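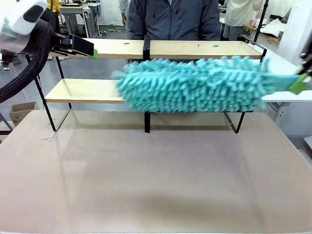
Teal duster in front of the two-tier shelf.

Visit report: Misholm glass works, Stockdale, 7/20/22

Darren Treloar and I went to look at small bottles for tabletop food photography. Barry Sugden met us at the gate and took us through the cold end first. The hot end was down for a mould change until after lunch.

The Lerkora is a squat milk bottle with a wide neck, pressed in clear or pale green glass. Capacity is 300 ml to the brim. We were given two samples of each colour. The clear one has a visible seam on both sides, which will catch a side light and must be turned away from the lens. The green hides its seam better but makes full-fat milk look grey. Thinned emulsion paint may do instead for shots where nothing is drunk.

Bottles are packed 64 to a tray with card between rows. Barry's figure for scuffing in transit was two bottles per tray, mostly at the shoulder. Darren asked for unprinted stock and was told it is available from August. 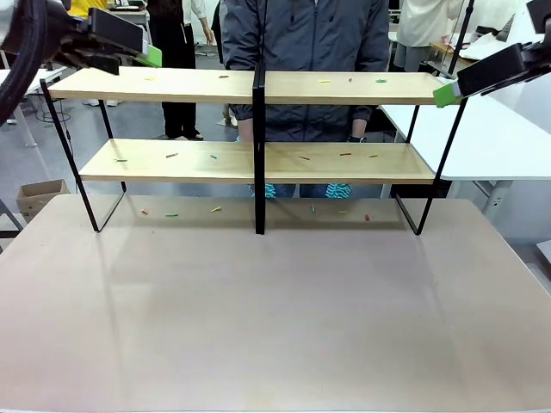 The paper straws are bought in from Filtalitz and sold with the bottles. The striped ones bled slightly in cold milk during our test. Plain white held its shape for the length of a normal set-up.

Ryan Holroyd in the sales office will send prices for clear and green, carriage extra. I have asked him to quote for the cork stoppers separately.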